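Wirnberg Court Users' Group
Notes of meeting, 21/06/2026

Present: chair, court office (2), duty solicitors, probation, prosecution, witness service, interpreters' rep. Apologies from the police liaison and the Dissanayake Centre.

1. Notes of last meeting
Agreed. One correction, item 4 should read "adjourned" not "discharged". Court office to fix the copy on the website.

2. Retrials and listing
Long discussion. Three cases now sent back for a fresh trial since March and no settled way of getting them into the list. Prosecution want a fixed date at the first hearing. Defence say too soon, they often don't have the old papers by then, and new counsel has to read the whole trial. Court office pointed out that a date which gets moved is worse than no date.
Agreed to try: first hearing for directions only, date fixed at the second hearing, two weeks later. Try it until the autumn then look again.
Defence asked that the same judge shouldn't take the retrial. Chair said that is for the resident judge, will pass on.

3. Transcripts
Still slow. Eltiva (the transcript firm) quoted 15 working days, solicitors say it has been nearer double in the last few. One bundle came to 2,970 pages with no index, and was sent in 32 separate files. Prosecution had the same bundle and the same problem.
Eltiva to be asked for one file per day of evidence, named by date. Index to be part of the order not an extra.
Who pays when both sides want a copy? Not settled. Carried forward.

4. Witnesses coming back a second time
Witness service raised this. People who gave evidence years ago are getting a letter with no warning and no phone call, some thought it was all finished. Two rang the office very upset. Letter is the standard one and doesn't say why they are needed again.
Agreed phone call first, then letter. Witness service to redraft, prosecution to check wording befor it goes out. Nothing in it about the first verdict.
Separate waiting room still shared with family court on busy mornings. Not good enough. Court office to look at the room on the second floor.

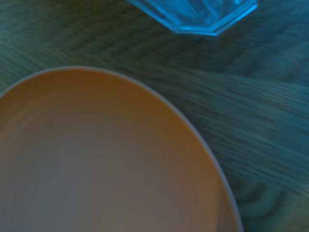
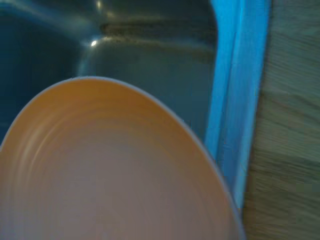 5. Custody and video links
Link to the prison dropped twice in one week during conferences. Solicitors losing their slot when this happens and having to rebook. Asked for lost time to be added on at the end, prison to be approached.
Prisoners waiting for retrial are being moved at short notice. Defence finding out on the day. Probation have same trouble with reports.

6. Interpreters
Festlow booking system now live. Works alright for one-day hearings, but won't take a booking longer than a week so trials need entering twice. Rep says interpreters are getting double confirmations and turning one of them down, which cancels both. Court office to ring Festlow. Until fixed, book longer trials by email.

7. Any other business
Lockers in the advocates room, keys missing again. Please return.
Side entrance closed for repairs, jurors to use the main door and be met there.
Signs for court 2 pointing the wrong way, reported.
Request for hearing loop to be tested before each trial not just monthly. Agreed, ushers to be told.

Next meeting: date to be circulated. Items for the agenda to the court office a week before pleas.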